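3. Publicar el primer episodio en Karkanau

Yo tardé una tarde entera la primera vez, así que vamos con calma.

1. Entra en tu programa, pulsa «Nuevo episodio» y sube el audio. Admite hasta 356 MB.

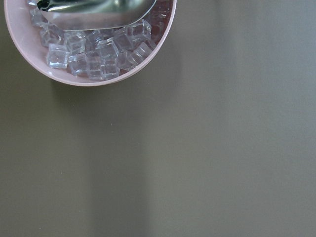 Cubitos transparentes en un bol rosa.

2. Ponle título. El mío pasaba de 74 caracteres y salía cortado en el móvil – ¡qué rabia!

Nota: si grabas con Nélida Cisternas, como yo, añádela en «Voces».

3. Elige la portada y espera a que cargue la vista previa.

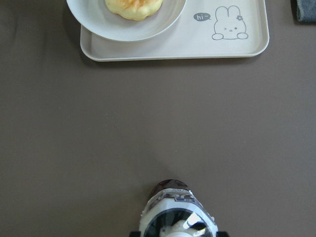 Con la ficción yo marco siempre «Por temporadas», que ordena los capítulos desde el primero.

4. Programa el estreno y guarda.

Cuidado: al borrar un episodio pierdes también sus comentarios. 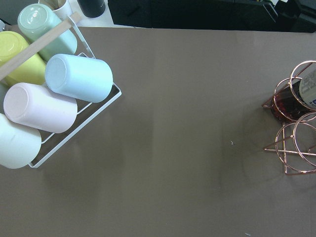

5. Comprueba el feed a los 15 minutos.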